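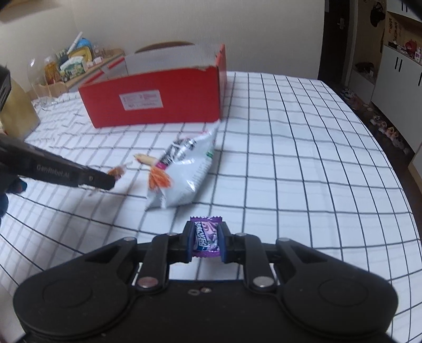

December, gripper notes, afternoon session

Finally got the two-gripper candy trials going properly. Yae Sasaki took the morning and I did the rest, so if the log has two styles of handwriting in it, that's why.

Same idea as last time: pick up small wrapped candy, hold it upright, put it in the open box. We ran 24 picks with the old finger pads and then 24 with the Jirklow pads (the softer ones Tuulikki Valtonen ordered, and then forgot she ordered). Old pads dropped 6. Jirklow pads dropped 4. I was hoping for more, but watch the wrapper and you can see where the trouble is – the crinkly part slides over the candy and the fingers end up holding mostly wrapper. If you close low, on the hard part, both sets do fine. Close near the serrated ends and it's a coin toss.

So before anyone buys more pads, I want to try slower closing. Right now I squeeze way too fast because I get bored, and Yae doesn't, and her drop count is better than mine on both sets. Annoying!

Second gripper: only used it for steadying things and going after the small orange-and-white shredded bit. Light, floppy stuff like that is a whole different problem. The tip pushes it along the tablecloth unless you come in almost flat. I'd like to try the Öztürkmen tips on it, they're thinner at the end, but I can't find the little bag of screws. Not in the Moven drawer, I looked twice.

Camera: the wide view is great for seeing both tools at once, but the grid on the tablecloth bends a lot toward the edges. Dello calibration is still the one from before we moved the mount, so don't trust any distances out there until I redo it. The middle looks OK to me.

Also tried the snack bag a few times, no count kept. It folds when you grab the middle. Corner grabs were better, and I'd do those first next time.

To do:
- redo calibration, new mount
- slow close vs. fast close, candy only, 100 picks if we can stand it
- Tuulikki, where are the screws?
- recharge both handles overnight, mine was at 24% when I stopped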